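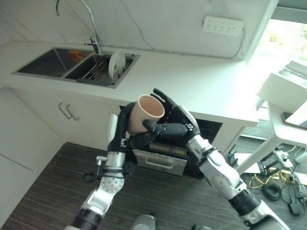 **Figura 1.** Bancada com cuba dupla, escorredor na cuba direita e copo bege de interior pêssego claro.

### 3.2 O escorredor como arquivo provisório

A literatura sobre organização doméstica costuma tratar o escorredor como etapa de passagem entre a lavagem e o armário. Nossos dados sugerem que o armário é, em muitas casas, uma hipótese. Das 259 cozinhas incluídas no levantamento de Larkudari, só em 19 a louça do café da manhã havia voltado à prateleira antes do almoço. Nas demais, o prato saía do escorredor diretamente para a mesa, num circuito fechado que Kovács e Osman chamam, com alguma generosidade, de "guarda ativa".

A cozinha da Figura 1 ilustra a variante em que o escorredor ocupa uma das cubas. A solução libera a bancada e sacrifica metade da pia, troca que os moradores entrevistados defenderam com um fervor normalmente reservado ao futebol. O prato branco, de pé entre as ripas metálicas, conta em nosso protocolo como item guardado se permanecer ali por mais de uma refeição. Hafiz Sitompul discordou desse critério em duas reuniões e mantém a discordância.

Os copos trazem um problema à parte. O modelo afunilado, mais largo na boca, empilha bem na loja e mal em casa, onde raramente encontra outro igual a si. Entre os 3689 registros de objetos, 533 referem-se a copos sem lugar fixo, categoria que no projeto-piloto de abril chamávamos de "diversos" e que crescia a ponto de ameaçar as outras. Passamos então a codificá-los pelo último ponto de repouso: cuba, escorredor, bancada ou mão.

Quanto aos armários sob a pia, como os de portas brancas e puxadores em barra da mesma figura, ficaram fora da análise. Dois codificadores pediram para não abri-los, e a seção 4 retoma a questão apenas no que toca às gavetas.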